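Kirdale Silt Fence and Sediment Control: Frequently Asked Questions

What does Kirdale supply?

We supply silt fence, coir logs, inlet protection and rock bags for building sites, subdivisions and council road works. We also hire out settling tanks. We do not design permanent drainage. If your job needs that, talk to a civil engineer first and send us the plan afterwards.

Do I need sediment control on a small block?

In most council areas, yes. The size of the block matters less than the slope and where the water goes when it leaves. A flat block with a grassed verge may only need a single run of fence along the low side. A steep block above a creek will need more. Your approval conditions will normally say what is required, and the council can tell you if they don't.

How is the fence sold?

Standard fence comes in 25 metre rolls with stakes already attached. Heavy-duty fence, which we sell under the Pluston name, comes without stakes so that you can set your own spacing. Part rolls are available from the counter but not by delivery.

How deep does the fabric go?

Dig a trench along the contour, lay the bottom of the fabric in it, backfill and tamp it down. The printed line on the fabric shows the depth. Fence that is only pegged to the surface will let water straight underneath and will not pass an inspection.

Can I run the fence straight down the slope?

No. Follow the contour and turn the ends uphill so the water ponds behind the fence. On long slopes, use several shorter runs.
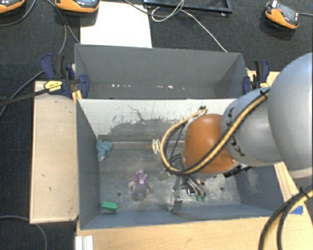

When should it be checked?

Check it after every rain that causes runoff, and weekly in dry weather. Look for sagging fabric, leaning stakes and soil washed out along the trench. Remove the built-up silt when it reaches a third of the height of the fence, and put it somewhere it can't wash back.

What is the difference between a coir log and a rock bag?

A coir log filters slow, shallow flow and breaks down over time. It suits planted batters and the edges of garden beds. A rock bag is heavier and stays put in faster water, so it is the usual choice for kerbs and drain inlets. Rock bags can be emptied and refilled if the mesh is sound.

Do you deliver?

Yes, to Lidell and all suburbs on the Park side of the river. Orders of 5 rolls or more go out on our own truck. Smaller orders go by courier, who will not unload onto a sloping driveway. Someone has to be on site to sign for settling tanks.

Can you install it for me?

We have one installation crew, run by Svyatoslav Hrynyshyn. The crew is usually booked out by October, before the summer storms, so ring early. Quotes are based on your site plan and a visit. The longest fence they put in last year was 371 metres, and smaller jobs are welcome.

When can I take the fence down?

Once the ground behind it is stable, meaning turfed, mulched, paved or well covered with plants. Some councils want to see the site before the fence is removed. Pull the stakes, cut the fabric free and rake out the trench.

Do you take back used material?

We take clean wooden stakes and empty mesh bags. Used fabric has to go to the tip. Unopened rolls can be returned within the period shown on your invoice.

Who do I contact?

Leilani Greenberg looks after trade accounts and Kenji Alcantara handles tank hire. For anything else, ask at the counter, which opens at 7 am.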